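Giving up the second coffee

August 22, 2023

I stopped drinking coffee after midday in January and I've kept it up, so I thought I would write down how it went. A few people asked after my last post about sleeping badly.

For years I had one cup at 7 in the morning and another at three in the afternoon. The afternoon one came from De Luca, the café at the bottom of our road in Molton, and it was as much about getting out of the house as anything. I work from the back bedroom and by three I have usually stopped taking in what I read.

The first week was dull. I had a headache on the second and third days, and I was short with people on the phone. I went to bed early and lay there much as before. By the end of the second week I was falling asleep before midnight most nights, and I had stopped waking at four to think about the boiler.
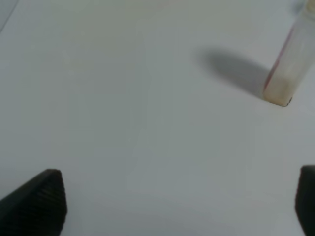 What I missed was the walk. So I kept the walk and changed the order. De Luca do a mint tea that comes in a pot, enough for two cups, and it costs less than the coffee did. Uliana Bondarchuk, who used to share an office with me at Nultholm, meets me there when she is working from home. She still has her flat white and I don't mind the smell of it as much as I expected to.

I tried decaf for a while. The first bag was thin and a bit sour. The second was better, but I found that one cup of it made me want a real one, so I gave what was left to my sister.

There have been lapses. I had a proper coffee at a motorway services on the way back from my cousin's wedding, and I had two in one afternoon when the kitchen was being plastered. Both times I was awake until gone one. I don't count those as failures — I was driving the first time and would do the same again.

The morning cup has got better, oddly. I used to drink it standing up while I looked for my shoes. Now I grind the beans the night before and sit down with it for 12 minutes or so before I switch the computer on. I've gone back to the old stove-top pot too, after the machine started leaking from underneath.

Next I want to do something about the biscuits, but that can wait until the evenings get darker and I have fewer excuses to be in the garden.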